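首页 设备安全 点检记录 故障通报 表格下载 联系我们

手持夹爪工位安全点检表（附意见）
内夫科特姆（Neketcombe）作业间，洗衣机开盖工位 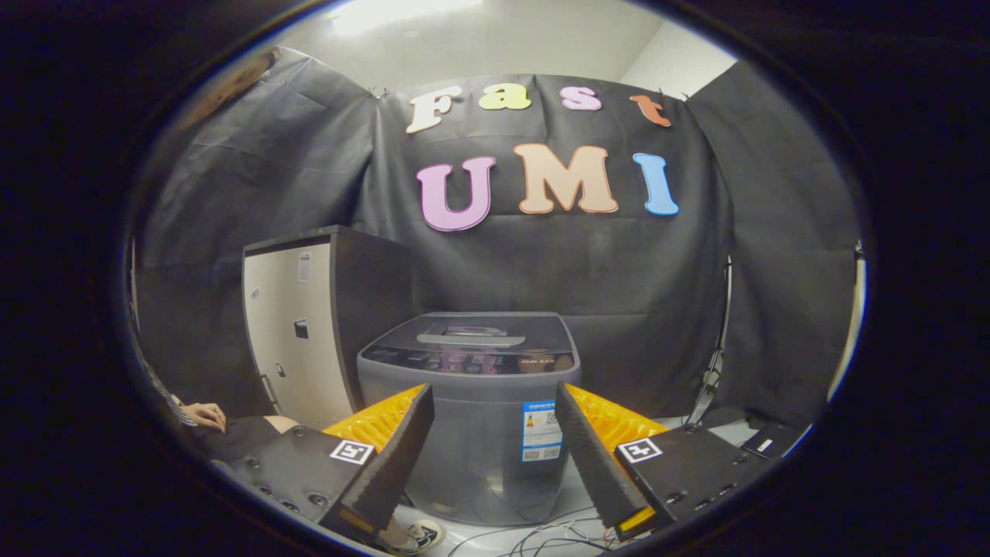

第6期　第638页

点检日期：2022年6月6日
点检性质：故障后复检
适用范围：手持夹爪、指座标记板、洗衣机工位及周边地面
结论栏写法：合格 / 整改 / 停用

一、故障经过

4月，操作员用手持夹爪扳洗衣机上盖，盖子抬到一半时右指回弹，夹爪脱手，上盖落下。人员未受伤，上盖未裂。当班记录写的是“操作失误”，复查后改为“指垫松动，伴随线缆牵绊”。原记录不作废，与本表一起存档。

脱手那一次的编号为677。这一编号的数据已从训练集里撤出，由Amham方面保留原始文件，供对照用。撤出前有一版模型用过该数据，该版模型不得装到机械臂上运行。

二、夹爪本体

1. 指垫与背衬贴合
结论：整改
意见：两指黑色棱纹指垫背后都有橙黄色软衬。逐段按压，右指软衬靠根部一段有移位，用手能推动。更换后再按压一遍。不要用胶水临时粘，上次粘过的那一副拆下来时把指垫撕坏了。

2. 指座板螺钉
结论：合格
意见：左指座板孔位多，未用的孔不必补钉。已用的螺钉按Berner扭力扳手的设定值复紧，复紧后画线。划线错位即视为松动。

3. 方形标记
结论：合格
意见：左右指座板各有一枚黑白方形标记，表面不得有划痕、油污、反光膜。清洁用干布。标记翘角时整片更换，换后重新标定开合零点，不标定不开工。

4. 开合行程
结论：整改
意见：空载开合到第2000次时右指回位变慢。拆开看，滑轨内有线头和绒毛。清理后恢复。建议把清理滑轨列入每周项目，现在的表里没有这一项。

5. 手柄与扳机
结论：合格
意见：无裂纹，扳机回弹正常。防脱腕带上次缺失，现已补上。操作员反映腕带偏短，戴手套时不好扣，另行采购。

三、洗衣机工位

6. 上盖与铰链
结论：合格
意见：灰色波轮机，上盖为半透明烟灰色，前部有凹形扣手。盖子开到任一角度松手，观察下落情况。复检时下落平缓。扣手内侧擦净，不得残留洗涤剂。

7. 控制面板
结论：合格
意见：只练开盖动作时，电源插头拔下，挂牌。需要按键的动作另开作业单。不得在通电状态下把夹爪伸入桶内，手也一样。

8. 机身标贴
结论：合格
意见：正面白蓝色标贴保留，不撕。核对型号时以标贴为准，不以台账为准，台账有一处抄错，已通知更正。

9. 机身稳固
结论：合格
意见：四角着地，推上沿不晃。左侧高柜与洗衣机之间不塞杂物，柜门不得在作业中打开。

四、地面与线缆

10. 线缆
结论：整改
意见：洗衣机右侧地面有白色和灰色细线缠在一起，正好在操作员侧身让位的路线上。4月脱手时，操作员的脚就是先被线带住的。要求：不用的线收走，要用的线沿墙走并加压线槽，接头离地。整改完成前，操作员只能站在洗衣机正前方作业，不得绕到右侧。

11. 地面小设备
结论：整改
意见：右侧近地处的黑色小设备移到架上，线尾留出余量后固定。

12. 细立杆与背景布
结论：合格
意见：黑色立杆底座不得伸进通道。黑色背景布下摆不拖地。布上的“Fast”“UMI”泡沫字母用针固定，掉落后连针一起找到再开工，防止扎脚。

13. 照明
结论：合格
意见：顶灯亮度够用。灯光直射标记时会有短时丢失，表现为轨迹跳动。遇到跳动先停，不要凭手感补动作。

五、人员

14. 站位与旁观
结论：整改
意见：作业时旁边可以坐人，但座位须在夹爪够不到的地方，手脚不伸进洗衣机前方。目前左侧座位离得偏近，向外挪，地面贴线。

15. 着装
结论：合格
意见：穿包脚鞋，袖口收紧。宽袖、挂绳、长围巾不得进入工位。

16. 停止口令
结论：合格
意见：统一喊“停”。听到后松扳机，夹爪放低，人不后退。后退容易踩线。

六、整改与复验

第1、4、10、11、14项为整改项，其中第1项和第10项完成前，本工位不得做开盖动作，只可做空载练习。更换下来的指垫装袋，注明编号，送Matić检测室看断面。检测结果没有回来之前，同批指垫每班开工前都要按压检查。

复验由非本班人员进行，仍用本表，逐项重填，不接受“同上”。

补充意见：同类夹爪累计开合已超过六百次的，应提前检查滑轨，不等周检。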